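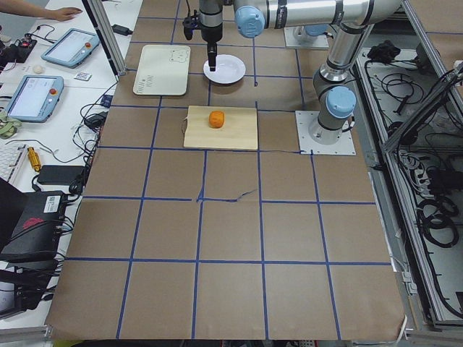 Ikthorpe Footpaths and Bridges Group
Minutes of the October meeting, Ikthorpe reading room, 7.30 pm

1. Minutes of the last meeting
Agreed, with one change. Under item 4, "the council has promised" should read "the council has said it will look at".

2. Clakmont bridge
The chair read out the letter from Brastel, the contractors. It says the footbridge is "performing as expected" and that the bounce in the middle is within limits. The letter does not give the limits. Two members had walked over it that afternoon and were not reassured. The last full repair was in 1994, and the meeting could find no paper showing that the bearers had been looked at since.

Brastel offers a survey at no charge, provided it also gets the repair work. The meeting did not think much of this. The secretary is to ask the county for the name of a surveyor who has nothing to sell.

3. The 1757 claim
The draft leaflet says there has been a bridge at Clakmont since 1757. The only source put forward was the old leaflet, which says the same thing and gives no source either. A member thought the date came from a stone at Ruddock, two parishes off, which may have been moved and may not refer to a bridge. The date is to come out until somebody finds something better. It was pointed out that the tea towels already have it on.
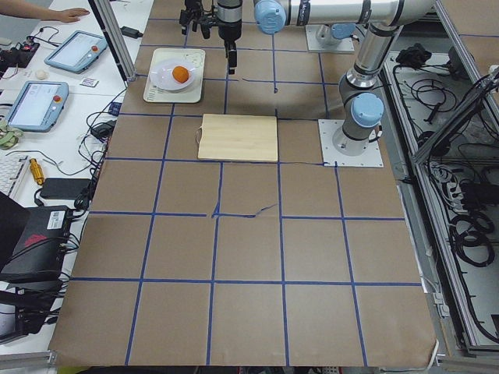

Maureen said the date should stay in with "by tradition" put in front of it, as people liked it and it did no harm. The chair replied that a tradition ought to be older than the tea towels. Put to a show of hands and the date comes out.

4. Ruddock Lane diversion
The landowner's agent describes the new route as "slightly longer". Members who paced it made it 160 yards longer, with a stile at the wet end. The agent also says walkers prefer it. The meeting would like to know which walkers. Objection to go in before the closing date, with the map attached this time.

5. Money
The waymarker appeal has brought in £60. The online giving page was expected to do far better than the tin in the shop and has so far done worse. To be left up until spring, then looked at again. No spending agreed.

6. Any other business
The gate at the top of Clakmont Wood is reported mended. It was reported mended in the summer as well. Left open on the list until one of us has been through it.

The request to join the county's "path champions" scheme was put off again, as the form still does not say what a champion has to do.

Meeting closed 9.10 pm. Next meeting same place, same time, heating permitting.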